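Folding black trousers on a bed mat: lengthwise or thirds?

tunness_attic
Trousers flat on the striped mat, clothes pile on the left. Lengthwise first, yes?
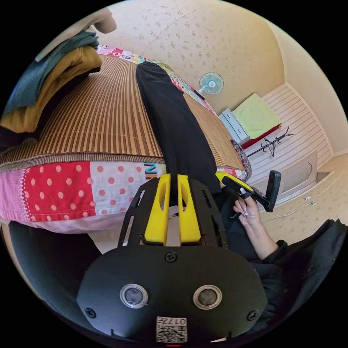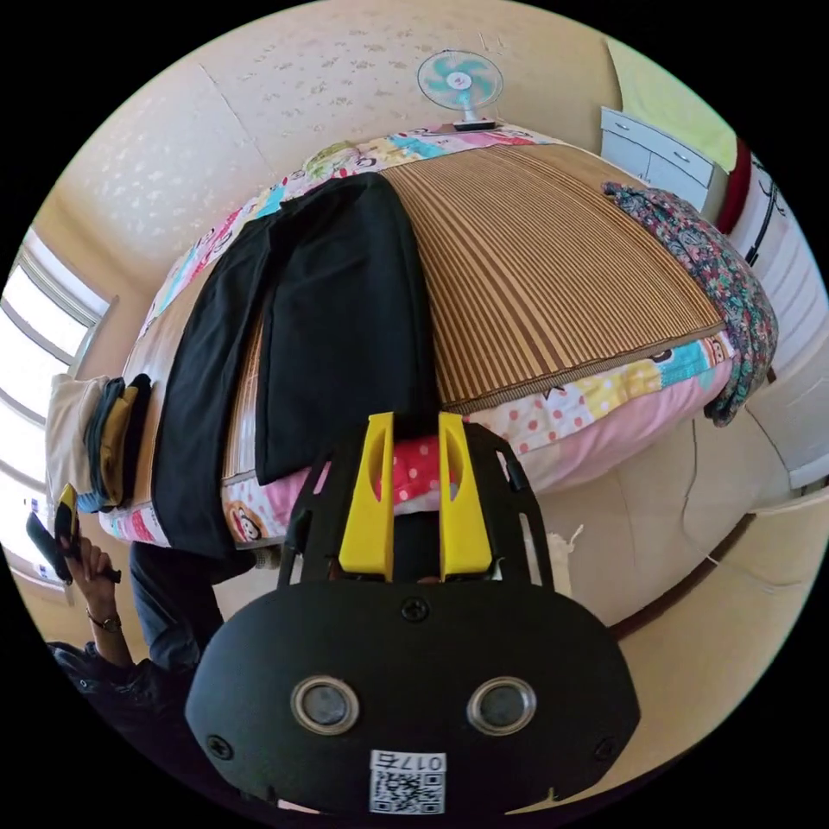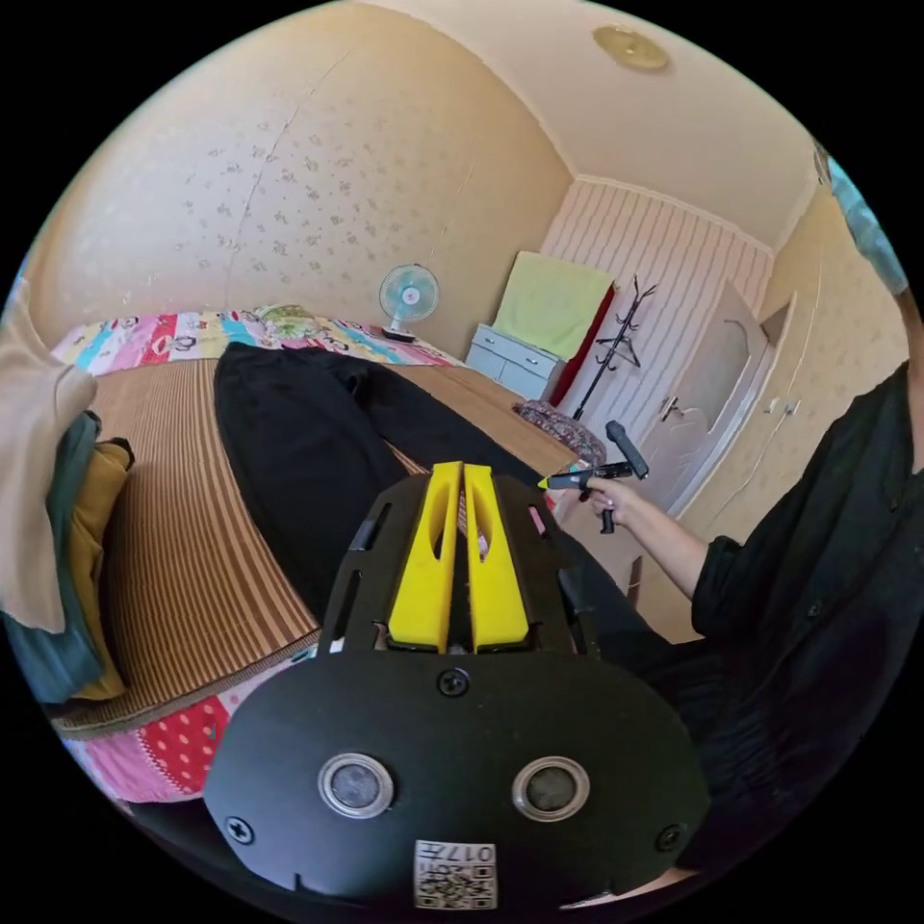
Replies (2)

Toàn Lương
Lengthwise, then thirds. And fold on the mat. A quilt swallows creases and hands them back worse.

bornier527
Disagree. Hang them. I've folded 2,000 pairs and regret most. Nice polka dots on the quilt, though.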